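Print this post
E-mail this to a friend

November 30, 2022

Subira Lema sent me the Gendorlow write-up, the one claiming a single policy can handle cloth and then tidy books. 700 demonstrations, 43 test runs, 25 counted as good. I've read it twice and I still can't find what "good" means.

Cloth is where I'd expect it to come apart. 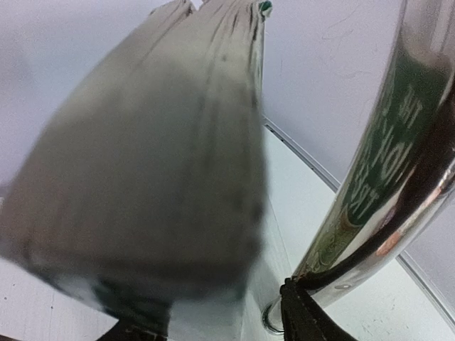 Josphat Rashidi reckons I'm being unfair, that 25 is decent for fabric and books together and the older method only managed six. Fine - but six under whose scoring? The September draft used a different rule.

Books I'd believe sooner. They're stiff and they stay put.
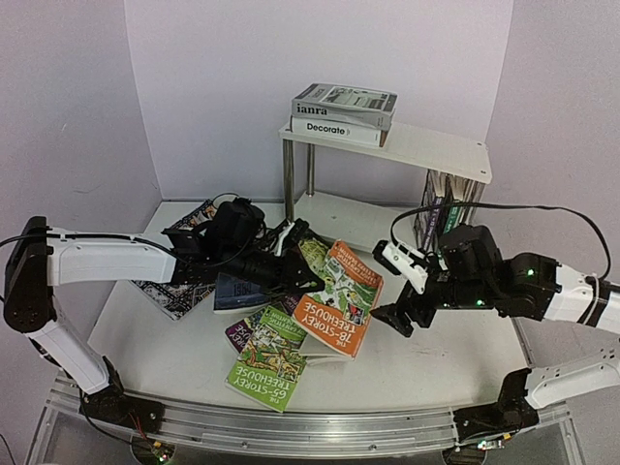

Even so, I'd want the two tasks reported separately, with the failed runs posted too. Until then I'm not citing it.

Print | E-mail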